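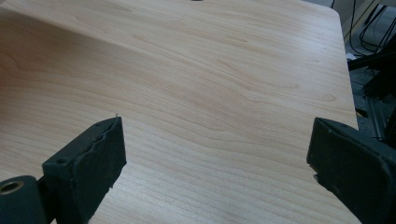
Hand-held gripper over the test table, dark finger pads open, with wear along the pad edges.

Progress report: gripper comparison, Atville workshop
Prepared by Rosaura Escobar for the Urrego fund
Aug 15, 2020

The comparison is well under way and I'm very happy to be writing this one! When we last reported, we had two hand-held grippers on the bench and a long argument about how to score them. The scoring is settled, both tools have been through the first round, and we've learned more about finger pads than I ever expected to care about.

Where we are

We have logged 227 grasps with the Skeltitmont gripper and 142 with the Plurside. The gap comes from a late delivery of the Plurside's spare pads, and Anselmo Villca is closing it now. Each grasp is done by hand at the same table, from the same starting height, and the wrist camera records the whole thing. We score a grasp as held, slipped or dropped, and a second person checks the score from the recording.

The object set has 17 household items, the same list you approved in the proposal. We swapped the glass jar for a plastic one of the same shape after talking it over with your office.

What we've found so far

The Skeltitmont is the easier tool to aim. Its fingers open wide and the camera sees both of them along with a good stretch of table between, so it's simple to line up on small things like the bottle cap. The Plurside closes more evenly and does better on soft items – the sponge and the rolled sock in particular. I would not pick a winner yet, and the Plurside numbers need to catch up before we compare them properly.

Pad wear is the big topic this period. The rough dark pads grip beautifully when new, but the edges fray and nick, and we think that matters most on thin items, where only the tip is doing the work. Anselmo has started keeping a wear log, with a close-up of each pad before every session. It takes a few minutes and it has already settled two disagreements about odd scores.

Glare is the other one. The tabletop is pale and a little glossy, and where the light lands it washes toward white in the recordings. White and clear items are hard to score there. We tried a gray cloth and it bunched up under the fingers, so next we'll try moving the lamp.

Budget and time

Spending is on plan except for pads. We bought 6 extra pairs this period and paid for them out of the travel line, as agreed by email. The schedule has slipped by almost a week, all of it from the spare pads, and I expect to make that up before the next report.

Next steps

Anselmo will finish the Plurside round first. After that we repeat the thin items on both tools with fresh pads and then with worn ones – I can't wait to see that chart. The controller trial starts once those runs are scored.

One request: could we have a decision on the second wrist camera before the end of August? The supplier is holding the price for us until then.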